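Home | Features | Shop Floor | Events

How Lumden collects its small-parts examples

15th October

Lumden records people sorting hardware so that a learning system can pick up the same skill. The company began the project in April, after a parts distributor called Bukuda asked for help with its returns bench. The lead collector there agreed to talk between sessions.

"Most of my day is picking up little things and putting them in drawers," she said. "I use the grippers instead of my fingers, and everything I do gets saved."

The collection set now holds 862 accepted examples. Another 408 were thrown out, mostly in the first weeks, when operators rushed.

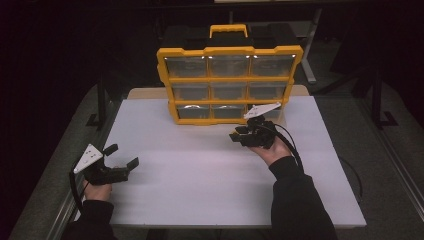

Why not just record bare hands?

"A robot doesn't have our fingers," she said. "If the person works with the same kind of gripper the robot will have, the movements carry over much better."

She said drawers were harder to learn than she expected. Pulling one open takes a straight motion, and new operators tend to twist. Lumden gives each of them 14 practice runs before anything is kept. The practice runs are deleted the same day.

Flat parts are the other trouble. A bolt gives the gripper something to close on, but a washer or a ring lies low against the table. She tells people to come in wide, get both fingers down to the surface, and close slowly.

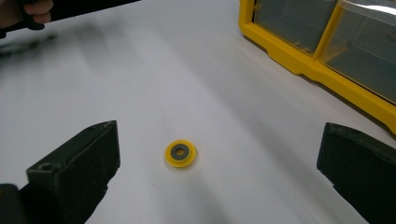

"If you come in too high you just pinch air," she said. "We keep a few of those, as long as the person recovers and gets the part. The system needs to see a recovery too."

Each example gets a short written label and a second look from another operator. Labeling is done in Brerano, a tool the company bought from Tang last year. She finds it slow but has stopped complaining about it.

The next round will use 17 kinds of parts, with the drawers in a different order each time. Bukuda will get a first trial once that round has been checked.

3 shares | 2 comments

Contact us | Copyright Shop Floor | Back to top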